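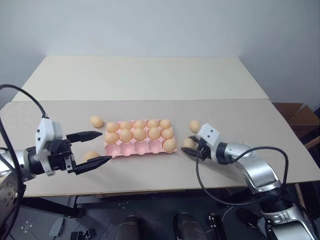 Kimie Sugawara

티켓 2125: Dumlao 립 클럽 10월 박스, 회원이 고른 색상이 기본 색상으로 바뀜

상태: 해결됨 (마지막 항목 두 건은 별도 티켓으로 분리)
우선순위: 높음
영향 범위: Nirix 앱에서 결제 카드를 교체한 립 클럽 회원
담당: Kimie Sugawara (회원 지원), Arlindo Rezende (결제 연동)

접수 내용

립 클럽 회원 한 분이 10월 박스 색상을 쿨톤 로즈 세트로 골라 두었는데 확정 메일에는 누드 베이지 세트로 적혀 있다고 문의함. 앱의 "내 색상" 화면에서는 여전히 쿨톤 로즈로 보인다고 함. 화면 캡처 두 장과 확정 메일 원문을 받음. 누드 베이지는 색상을 고르지 않은 회원에게 나가는 기본 세트임.

같은 날 오전에 비슷한 문의가 세 건 더 들어와서 이 티켓으로 합침. 그중 한 분은 지난 시즌에도 원하지 않은 색상을 받은 적이 있다고 했는데, 이력을 보니 그때는 본인이 마감 뒤에 색상을 바꾼 경우였음. 이번 건과는 관계없음.

09:20
문의 회원 계정을 관리자 화면에서 확인. 프로필의 색상 값은 쿨톤 로즈, 10월 주문의 색상 값은 기본 세트. 두 값이 다름. 색상 마감 전에 저장한 기록도 있으므로 회원 쪽 실수는 아님.

09:45
확정 메일 템플릿부터 의심했으나 메일은 주문에 적힌 값을 그대로 읽어 옴. 템플릿은 정상. 테스트 주문을 만들어 메일을 보내 보니 고른 색상이 제대로 찍힘.

10:10
합쳐진 티켓의 회원들에게 공통점이 있는지 살펴봄. 가입 시기는 제각각이고 앱 버전도 다름. 아이폰 사용자도 있고 안드로이드 사용자도 있음. 월 결제와 연 결제가 섞여 있음. 쿠폰 사용 여부도 관계없어 보임.

10:35
결제 수단 이력을 열어 보니 모두 이번 달에 카드를 새로 등록했음. 확실하지는 않지만 지금까지 찾은 유일한 공통점이라 결제 연동팀에 전달. Arlindo에게 계정 목록과 주문 번호를 보냄.

10:50
Rondau 물류센터에 립 클럽 10월 박스 출고 보류 요청. 누드 베이지 세트만 보류하고 나머지 색상은 그대로 내보내 달라고 함. 담당자가 접수 확인 회신을 줌. 이미 포장된 상자가 있다고 하여 포장 수량과 주문 번호 목록을 요청함.

11:15 (Arlindo Rezende)
테스트 계정으로 재현 성공. 순서는 다음과 같음.
색상을 고르고 저장한다.
결제 수단 화면에서 기존 카드를 삭제한다.
새 카드를 등록한다.
갱신 결제가 돌면 새 주문이 기본 색상으로 생성된다.
기존 카드를 지우지 않고 새 카드를 추가하기만 하면 문제가 나타나지 않음. 세 번 반복했고 결과는 매번 같았음.

11:40 (Arlindo Rezende)
원인 확인. Ponudgate에서 카드를 삭제하면 그 카드에 묶인 정기 결제 프로필도 함께 닫힘. 새 카드를 등록하면 프로필이 새로 만들어지는데, 우리 쪽 갱신 작업은 색상 값을 회원 프로필이 아니라 예전 정기 결제 프로필의 메모 필드에서 가져오고 있었음. 새 프로필에는 그 필드가 비어 있고, 비어 있으면 기본 세트를 넣게 되어 있음. 앱의 "내 색상" 화면은 회원 프로필을 읽기 때문에 회원 눈에는 계속 정상으로 보였음.

메모 필드를 읽는 코드는 클럽이 색상 선택 없이 한 종류만 보내던 시절에 사은품 구분용으로 넣은 것임. 색상 선택 기능이 붙을 때 같은 자리를 빌려 쓴 것으로 보임. 해당 작업 기록은 찾지 못함.

12:05
Arlindo가 조건에 맞는 주문을 추출. 회원 프로필의 색상과 10월 주문의 색상이 다른 주문은 186건. 한 회원당 한 건씩이라 영향받은 회원 수도 같음. 속눈썹 클럽과 브러시 클럽도 확인했으나 색상 선택 항목이 없어 해당 없음.

12:30
Rondau에서 포장 목록을 받음. 위의 주문 중 74건은 포장까지 끝났고 송장도 붙어 있음. 트럭에 실린 것은 없다고 함. 나머지는 아직 집품 전이라 주문 값만 고치면 됨.

포장된 상자를 어떻게 할지 물류 쪽과 통화. 상자를 열어 립 세트만 바꾸고 다시 봉하는 방법과, 그대로 보내고 맞는 색상을 추가로 보내는 방법을 놓고 이야기함. 추가 발송을 하면 쿨톤 로즈와 딥 플럼 재고가 모자람. 상자를 열어 바꾸는 쪽으로 결정. 송장은 다시 뽑지 않고 그대로 사용하되, 상자 안의 색상 안내 카드는 반드시 같이 바꾸기로 함.

13:10
회원 안내 메일 초안 작성. 처음에는 "일부 시스템 오류"라고 썼다가 어떤 주문이 어떻게 바뀌는지 알 수 없다는 의견이 있어 다시 씀. 발송한 본문은 아래와 같음.

안녕하세요, Dumlao 립 클럽입니다.
10월 박스 확정 메일에 회원님이 고르신 색상과 다른 색상이 안내되었습니다. 최근 결제 카드를 교체하신 분들의 주문에서 색상이 기본 세트로 바뀌는 오류가 있었습니다. 회원님의 주문은 원래 고르신 색상으로 바로잡아 보내 드립니다. 따로 하실 일은 없으며 추가 결제도 없습니다. 발송이 평소보다 조금 늦어질 수 있습니다. 기본 세트로 받고 싶으시면 이 메일에 회신해 주세요. 불편을 드려 죄송합니다.

13:25
메일 발송. 반송된 주소 몇 개는 Nirix 앱 알림으로 대신 보냄.

14:00 (Arlindo Rezende)
임시 조치로 갱신 작업을 멈춤. 오늘 갱신 예정이던 회원은 결제가 늦어질 뿐 회원 자격에는 영향이 없음. 적립 포인트와 회원 등급도 그대로 유지됨.

15:20 (Arlindo Rezende)
수정본을 스테이징에 올림. 갱신 작업이 색상 값을 회원 프로필에서 직접 읽도록 변경. 값이 비어 있으면 예전처럼 기본 세트를 넣되 로그에 남김. 카드 삭제 후 재등록, 카드 추가, 카드 유지, 일시 정지 후 재개까지 시험했고 모두 고른 색상으로 주문이 생성됨.

16:05
스테이징에서 회원 화면 기준으로 한 번 더 확인. 확정 메일, "내 색상" 화면, 관리자 화면의 값이 같음. 색상을 저장하고 곧바로 다른 색상으로 바꾼 경우도 마지막에 저장한 값이 들어감.

16:30 (Arlindo Rezende)
운영 반영. 잘못 만들어진 주문의 색상 값은 스크립트로 일괄 수정. 수정 전 값은 따로 보관해 둠.

17:10
수정된 주문을 Rondau로 다시 전송. 물류 쪽 화면에서도 바뀐 색상이 보인다고 확인받음. 보류 해제는 교체 작업이 끝난 뒤 하기로 함.

18:00 (Arlindo Rezende)
갱신 작업 재개. 멈춘 시간은 모두 거의 4시간. 밀린 결제는 순서대로 처리되었고 중복 결제는 없음. Ponudgate 정산 내역과 대조 완료.

다음 날 09:30
안내 메일에 회신이 몇 통 있음. 대부분 확인했다는 내용. 기본 세트도 괜찮으니 그대로 보내 달라는 회원이 두 분 있어 해당 주문을 되돌리고 물류에 알림. 한 분은 딥 플럼에서 쿨톤 로즈로 바꾸고 싶다고 했으나 색상 마감이 지났고 쿨톤 로즈 여유분도 없어 다음 박스부터 가능하다고 답변.

다음 날 11:45
Rondau에서 교체 작업 완료 연락. 안내 카드도 함께 바꿨다고 함. 무작위로 상자 몇 개를 열어 색상과 카드가 맞는지 확인해 달라고 부탁했고, 맞는다는 회신을 받음. 보류 해제.

다음 날 14:20
최초 문의 회원에게 개별 답변. 확정 메일을 새로 보냈고 쿨톤 로즈로 적혀 있는 것을 확인했다고 회신이 옴. 티켓을 해결됨으로 변경.

상담용 메모

같은 증상의 문의가 또 오면 관리자 화면에서 주문 색상과 프로필 색상을 먼저 비교할 것. 두 값이 같으면 이번 건이 아니므로 색상 저장 시각과 마감 시각을 확인한다. 두 값이 다르면 주문을 직접 고치지 말고 결제 연동팀에 넘긴다. 관리자 화면에서 손으로 고친 값은 물류로 자동 전송되지 않음.

회원에게 카드를 지웠다가 다시 등록해 보라고 안내하지 말 것. 기존 답변 모음에 결제 실패 시 해결 방법으로 들어 있던 문장은 삭제함.

분리한 항목

Ponudgate 메모 필드를 쓰는 다른 작업이 있는지 조사. 담당 Arlindo Rezende.
확정 메일에 "색상이 다르면 여기서 알려 주세요" 링크 추가. 담당 Kimie Sugawara, 문구는 마케팅팀 확인 대기 중.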